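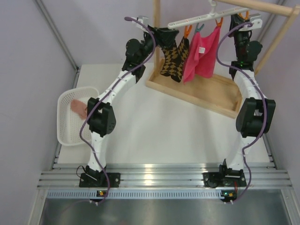

Two arms, one hanger, laundry day on the test bench

About Trondano

Hi, and thanks for stopping by! I run Trondano, a small bench-testing shop for robot grippers, arms, cameras and controllers. People send me hardware, I put it to work on chores that real homes and laundries care about, and then I write down what happened, including the parts the maker won't love.

I started after buying a gripper that looked great on paper and couldn't keep hold of a sock. The data sheet had all sorts of numbers on it and not one word about cloth. So I built a bench, bolted down a pair of arms and started keeping notes. So far I've logged 1107 runs, and 197 of those were nothing but clothespins (I have opinions about clothespins now).

Laundry is still my favorite test. A towel sags, a hanger swings, and with an arm on each end you find out fast whether two controllers agree about where the middle is. I like houndstooth for camera work, by the way — a busy pattern gives depth cameras something to chew on, and a plain pink towel next to it gives them a lot less.

What a comparison looks like

You pick up to 12 tasks from my list, or make up your own. Every gripper gets the same arms, the same cloth and the same starting spots. I change one thing at a time, so if I'm comparing fingertips, the controller settings stay put. You get the video, the logs and a plain write-up. No star ratings! I tried them for a while and everybody just argued about the stars.

The longest job yet was for Osine, who wanted two fingertip shapes run until one wore out. We stopped at 2000 grasps with both still going, and I've kept the old tips in a drawer. Guzmán came to me with a wrist camera and a cable that kept snagging on the elbow, so that turned into a week of cable routing — not what either of us had planned, but they came back in April with the next version.

I don't sell hardware and I don't take a cut from anyone who does. Bemirik lends me spare controllers, and I say so in any report where one gets used.

Got something you'd like tried out? Send me a note with the model, the payload and the chore you have in mind.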